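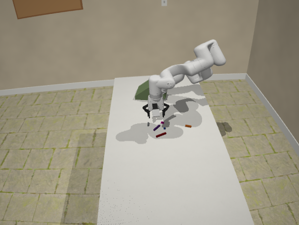 Piltdale Sorting Cell, simulation view: the gripper open above the sample parts.

Piltdale Sorting Cell
Bench-mounted arm, two-fingered gripper and matched simulation

Product code: ZX-281
Supplied by: Zadex
Category: Teaching and Evaluation Equipment
Availability: To order
Demonstration: By appointment, or at the summer open day

Overview

The Piltdale Sorting Cell is a complete station for the handling of small parts on an open table. It is intended for technical colleges, training departments and company laboratories that wish to evaluate robotic picking before committing floor space to a production system. Each cell is delivered with a multi-jointed arm, an electric two-fingered gripper, a white work table, a set of colored sample parts and the Pilport software package.

Pilport includes a full simulation of the cell. The same program may be run in the simulation and on the physical arm, and the controls are laid out identically in both. Customers may therefore begin writing and testing programs as soon as an order has been confirmed, while the station itself is being built.

The sample parts include rods, short cylinders, cubes and small blocks. They were selected to present different problems to the gripper. A long rod lying at an angle requires the wrist to be turned before the fingers close. A small cube may lie near a larger part, so that one finger has very little room. Parts may be set out by hand or, in the simulation, scattered by the software according to a saved pattern. A pattern can be recalled at any time, which allows two programs to be compared on the same layout.

Specifications

Arm: multi-jointed, white finish, mounted at table height
Gripper: two-fingered, black, electrically operated
Largest sample part: 281 mm
Noise level during normal operation: 53 dB
Table: white, rectangular, with leveling feet
Software: Pilport, simulation and control modules
User accounts included: 8
Power: standard single-phase outlet
Emergency stop: one at the operator desk, one on the table frame

Dimensional drawings are available from the sales office on request. Customers planning an installation in an existing classroom should ask for the site preparation sheet, which gives the clearances required on each side of the table and the recommended position of the operator desk.

Simulation module

The simulation shows the arm, the table and the parts inside a room. The standard room has a tiled floor and plain beige walls. Administrators may replace it with a room of their own, and a short guide to doing so is included with the license. Lighting is adjustable. The arm casts a shadow on the table in the simulation just as it would in a workshop, and parts of a darker color can be harder for a vision program to find when the shadow lies over them. Instructors have asked us to keep this feature switched on by default, and it remains so in the current release.

Every run is logged. The log stores the part layout, the path followed by the arm, the opening of the gripper and the result of each pick. Logs may be exported for use in coursework or attached to a support request. The reference library supplied with Pilport contains 2,437 logged runs prepared at our Hirano laboratory, including a large number of failed picks. Failed runs are labeled by cause and are suitable for classroom discussion.

The simulation does not replace instruction on the physical station. It does not model wear of the finger pads, and very light contact between two parts is treated in a simplified way. These limits are described in the user manual, and purchasers are advised to read that section before setting assessed work.

Open day

Zadex will demonstrate the Piltdale Sorting Cell at its summer open day on 9th July. Doors open at 9:30 a.m. and the final session ends at 4:00 p.m. Admission is free of charge, and registration is required for each visitor.

The program is as follows.

9:30 a.m. Registration and safety briefing
10:00 a.m. Introduction to the cell, main hall
10:45 a.m. Pilport simulation session, training room
12:15 p.m. Lunch
1:15 p.m. Picking and sorting on the physical station, main hall
2:45 p.m. Individual consultations on site planning and training
4:00 p.m. Close

The introduction will be given by Karim Kabbaj, head of training equipment. Mr. Kabbaj led the work on the sample parts and on the layout of the operator desk, and he will be available during the afternoon consultations.

In the simulation session, visitors will work in pairs. Each pair will load a saved layout, move the arm into position above the table, and write a short sequence to pick one part and place it in a marked area. No previous experience of programming is required. Visitors who finish early may try a second layout in which the parts lie closer together.

The afternoon session repeats the morning exercise on the physical station. Programs written before lunch will be transferred to the cell by our staff and run at reduced speed. Visitors may watch from behind the marked line. One representative from each organization may operate the cell under supervision, provided that he or she attended the safety briefing.

Visitors are asked to wear closed shoes in the main hall. Long hair should be tied back, and scarves and lanyards must be removed before approaching the station. Photography is permitted in the main hall and in the training room. It is not permitted in the assembly area.

The main hall and training room are fully accessible by wheelchair. The operator desk can be lowered for seated use. Visitors who require captions or other assistance should say so on the registration form so that arrangements can be made in advance.

Group visits at other times

Colleges and companies unable to attend the open day may arrange a separate demonstration. Group visits are offered on weekdays throughout August and last half a day. The content follows the open day program in a shorter form, and the simulation exercise may be adapted to suit the group. Instructors who wish to use their own layouts should send the Pilport layout files to us one week before the visit.

A remote demonstration of the simulation module is also available. It is conducted by a member of the training department over a video call and is followed by a period for questions. Participants receive a temporary Pilport license, valid for 30 days.

Included with each cell

Arm and controller
Two-fingered gripper with one spare pair of finger pads
Work table
Sample parts in a storage case
Operator desk
Pilport license with reference library
Printed user manual and instructor notes
One day of on-site training

Optional items

Additional sample parts, by color or by shape
Overhead camera bracket
Table guard panels
Extended warranty
Additional Pilport user accounts

Delivery and installation

Installation is carried out by Zadex technicians and is normally completed in one working day. The customer is responsible for providing a level floor, a suitable outlet and clear access from the delivery point. The on-site training day may be held immediately after installation or at a later date agreed with the training department.

Returned or damaged sample parts should be reported to the service desk with the product code and the color of the part. Finger pads are treated as consumable items and are not covered by the standard warranty.

Inquiries

Questions about prices, open day registration and group visits should be sent to the sales office using the inquiry form on this site. Please state the name of the organization, the number of visitors expected and whether a Pilport license is already held. Registered visitors will receive directions and a parking permit by e-mail.

Related products: Pilport Classroom License; Sample Parts Storage Case; Overhead Camera Bracket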